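Fakitov Full-Size Humanoid: Demonstration Visits at Bremgate

Product overview
Enquiries: Riet Verhoeven, Equipment Services

The Fakitov humanoid is supplied to universities, training centres and public laboratories for work in furnished rooms. It walks on two legs, carries a multi-fingered hand and is operated from the same console as the Stirkwood bench arm. Units may be purchased outright or hired for a minimum of 50 days.

Demonstration visits
Institutions considering an order are invited to see the unit at work in the Bremgate demonstration rooms. Visits last one morning and are led by Gion Gasser. The next open day is on 29 Oct 2025. Admission is free, but places are limited to 100 and must be reserved in writing.
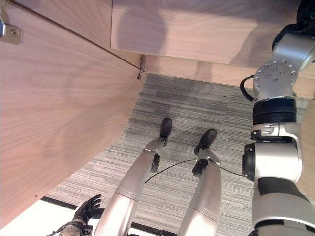
Work beside fitted furniture forms the main part of the morning programme. Visitors may follow it from the gallery or at the operator's console, where the view from the head is shown throughout. On the striped carpet, with wooden panels close on one side and overhead, the operator has to judge the position of both feet and the right arm from that view. Questions may be put to the operator between tasks.

Ordering information
Catalogue number: 245
Delivery: from July
Spare parts and service agreements: on request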